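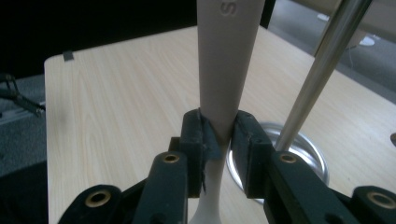 **Plastic spoons: keep or bin?**

**barndale_bev:** Beige plastic spoon, letter S moulded in the handle. I own a drawerful from the Prunar picnic years. Does anyone wash and reuse theirs, or am I the last one?

**Drukard:** I wash mine. Three years on the same lot, camping only.

**yuksel77:** Three years of licking old curry, you mean. Bin.

**Drukard:** Mine don't stain. Try rinsing them.

**MiroslavaS:** Keep 16, one for each cousin, and give the rest to a school fete. My mum bought a carton of 2000 once and we're still going. The neck goes first – usually in ice cream.

**yuksel77:** Or buy metal. It's a spoon, it lasts till you die.

**barndale_bev:** Metal ones go home in other people's eskies. I've lost roughly half a set that way.

**Drukard:** S for stolen.

**MiroslavaS:** Don't put them on the bottom rack of the dishwasher, Bev. Mine came out shaped like bananas.

**barndale_bev:** Top rack it is. Keeping 16, and yuksel can bring his own.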